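3.2 Table coverings and reported noise

Participants at both sites took part in sessions of 30 minutes at shared tables. At Postthorpe the tables were left bare for the first month and covered with felt from February on. At Womanthorpe they were covered throughout. Noise was rated on the Shehata scale, which runs from 1 (quiet) to 9 (very loud), and each person filled in the form alone before leaving the room.

Ratings at Postthorpe fell once the felt was in place, and the drop was largest in the afternoon sessions. People who had rated the bare tables highest most often mentioned cups being set down and boxes being slid across the top. Small household items on felt are shown in Figure 4.

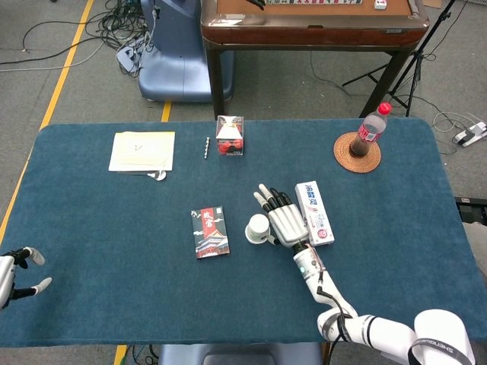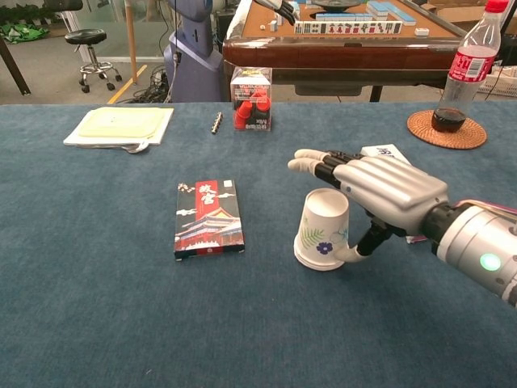

Figure 4. Felt-covered tabletop with a small white cup and a toothpaste box (first image) and with an upturned paper cup (second image).

The Womanthorpe ratings changed little over the same period — as expected, given that nothing about the tables was altered there. Two groups of 20 were compared by session time, and the morning group gave slightly lower ratings in each week.

Comments on the forms were coded with the Esent word list. Of the 80 comments coded, most dealt with voices and chairs, and only a small share with objects on the table. The felt may therefore matter less in rooms where talking is the main source of noise. We did not measure sound levels directly, and the ratings should be read as opinion only. Floor coverings are taken up in Section 3.3.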